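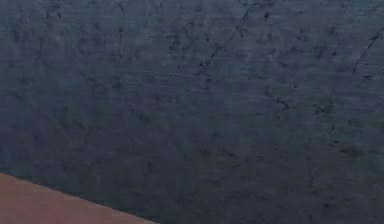

My project for this term was about color in small rooms, and why the same paint can feel cozy in one place and like the inside of a shoebox in another. I picked it because my bedroom at home was painted a color called "warm biscuit" when I was seven and I have disliked it ever since (sorry, Mom). I'd always assumed the paint was the problem. After a few weeks of reading and pestering people I think the paint was maybe half of it, and the rest was the light, the floor and the fact that I had one tiny window facing a fence. Dark colors were what I wanted to look at most. Take a slate blue like the one up top, all blotchy and speckled with those fine dark lines running through it, going nearly black navy toward the bottom right, with just a corner of pinkish brown next to it. On a paint card you'd get one flat square of that blue and you'd have no idea how much the blotches and the bit of pink change the way you read it. My eye goes straight to the pink every time!

So, the question. My teacher made me cut it down three times, and what I ended up with was: do people judge a dark room as smaller than a light room when the rooms are the same size? Everyone says they do. Every decorating page I read says paint it white if you want it to look bigger. Hardly any of them say where that comes from, and that bugged me enough to build a project on it.

What I made

I built 2 model rooms out of foam board, the same size inside, each with a window cut in one wall and a peephole in the opposite wall so you could put your eye up to it and look in. I wanted to use shoeboxes at first but no two shoeboxes in our house were the same size, and also they sag. Foam board cuts nicely if you change the blade often. I did not change the blade often on the first one, and the window edge looks chewed. I covered that with a strip of masking tape and painted over it.

Room A got an off-white from the Atent range, which was the cheapest thing at the hardware store in Trirkwood. Room B got a deep blue, also Atent, and it took three coats because the first two dried streaky. The ceilings were white in both. That was a decision I went back and forth on for days. If I'd painted the ceiling blue too I'd have been testing a totally dark box, and most people with dark walls still have a white ceiling, so white it was. Both floors were the same piece of brown card cut in half.

I put one chair in each room, folded out of cardstock, so there'd be something to judge the size against. My first chairs were way too big and made both rooms look like closets. The second pair were better.

For light I used a desk lamp pointed at the window from outside, and I marked the lamp's spot on the table with tape so it wouldn't wander. I also did a second round with the lamp turned around to face the wall behind, so the light coming in was softer. That second round was Teodoro Navarro's idea. He teaches the evening drawing class at the Peixoto center and he let me set up in the corner of his room. He said I'd spend the whole report talking about paint when I should be talking about lamps, and he was pretty much right.

Who looked

I had 16 people look through the peepholes. Most of them were from the drawing class, which I know is a problem (people who draw look at things differently from people who don't), and the rest were my family and a neighbor. Half of them looked at the white room first and half looked at the blue room first. I asked everybody the same thing: is one room bigger, and if so, which one? I was careful not to say "does the blue one look smaller," because I caught myself saying it that way in practice with my brother and he just agreed with me to get back to his game.

What they said

With the bright lamp, 7 people said the white room was bigger. 6 people said they looked the same. Everybody else picked the blue room, and I was really not expecting anybody to pick it! One of the blue room people said the back wall "went away" and she couldn't tell where it was, so she guessed it was far.

With the soft light it got messier. A few people switched their answers, and more of them took a long time to decide. I'd written down only the final answers and not how long they took, and I wish I'd used a stopwatch. Several people wanted to talk about which room they'd rather be in, and the blue one was popular for that. My aunt said it looked like a good place for a nap.

What I think it means

Fewer than half my people said the white room was bigger in bright light, so "white always looks bigger" seems too strong to me. My guess is that dark walls do two things at once. They can feel close because there's less light bouncing around, and they can also hide the corners, and if you can't find the corners you can't measure the room very well with your eyes. Which one wins probably depends on the lamp. I can't prove that with foam board and one chair, and my group was small.

Problems

The peephole means you look with one eye, and real rooms get looked at with two eyes and a body that walks around in them. The blue paint had a little shine to it and the white didn't, so I wasn't only changing the color. Also the chewed window let in a thin line of extra light on the white side, and I noticed that only after everyone had gone home.

If I do it again

I'd buy flat paint for both. I'd make a third room with a patchy, uneven finish, because every wall I tested was one even color and old plaster isn't like that at all. There's a stairwell in the Zadbridge library with rough walls and I could stare at it for ages, and I have no clue whether it's a big stairwell or a small one. I'd also like to try a dark room with one light wall, on the left and then on the right, to see if the answer changes.

As for my own bedroom, the biscuit is still there. I moved my lamp to the other side of the bed in July and it's a lot better. I have a leftover can of the blue, and Mom says I can do the wall behind the door.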